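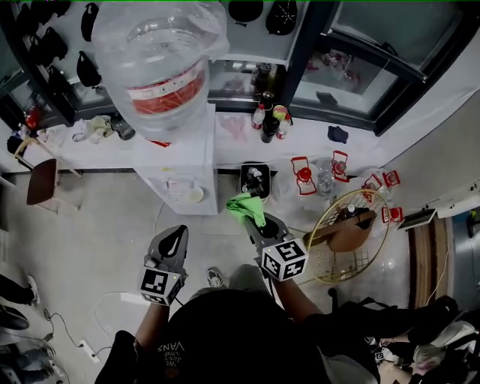 August, 16:40. Kemeys set, wiping and cloth handling with the hand-held grippers.

403 episodes logged, 11 rejected. Most rejects are marker dropout: the cube on one gripper turns away from the head camera and the pose track jumps. Interpolating over short gaps is fine, long ones go in the bin.

Retrained the Stirby policy on the old 787 plus today's. Cloth pick is better from a crumpled start, no change from folded. Release is still late – the jaw width signal lags the wrist pose and I have not found where.

To do:
Check clock offset between grippers before the next block.
Re-run the Nostham baseline with the same split.
Keep the cloth lower on approach, it hides whatever is behind it.
Target for the set stays at 1,330.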